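Chapter 9
Storage: Drives and How They Are Fitted

A desktop computer keeps its files on a drive, and the drive is often the first part to be replaced. In this chapter you will learn how a hard drive is held in the case and what to check before a new one goes in. Lay the tower on its side, with the side panel off, so that the board and the drive cages can be reached from above.
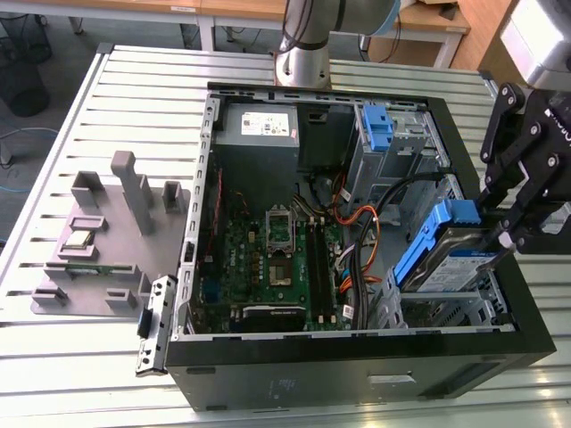
9.1 The drive carrier

Many cases hold a 3.5-inch drive in a plastic carrier, also called a caddy. Coloured parts, often blue, are the ones meant to be handled. Unplug both cables before you slide the carrier out, and hold the drive by its edges — never by the connector.
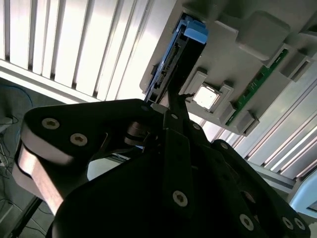 KEY TERMS

Caddy: a removable holder for a drive.
Bay: the space in the case that the caddy slides into.
SATA: the type of data connection used by most drives of this kind.

9.2 Cables and clearance

Cables near the board can catch on a carrier as it moves. Push them gently to one side first. A 500 GB drive and a larger one of the same format fit the same bay, so the cable run need not change.
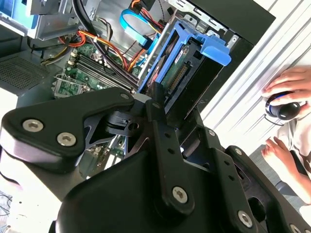
Fig. 9.3 Cables passing over the memory slots.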